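Manninen Shallow Parts Tray

Small parts roll. They wait until you reach for the screwdriver, then they go under the bench. The Manninen is a plastic tray with rounded corners and a raised rim, and it has no other talents.

Sold singly in yellow or red. Holds up to 43 push buttons, if you're the sort who stacks.
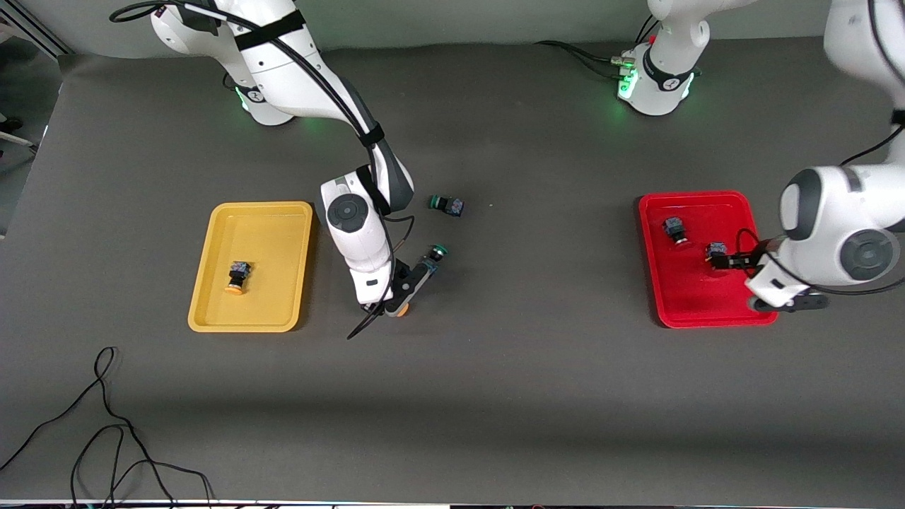
Yellow and red trays, with push-button switches.

The floor is flat and sits slightly below the rim. Wipe with a damp cloth. The dishwasher at our Stasstead shop has opinions about plastic, so we can't recommend yours.

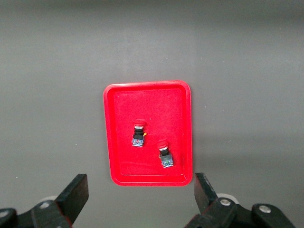 Red tray with two red-capped switches.

Item 300, yellow. Item 400, red. Ships from Sillside. Lid not included, or made.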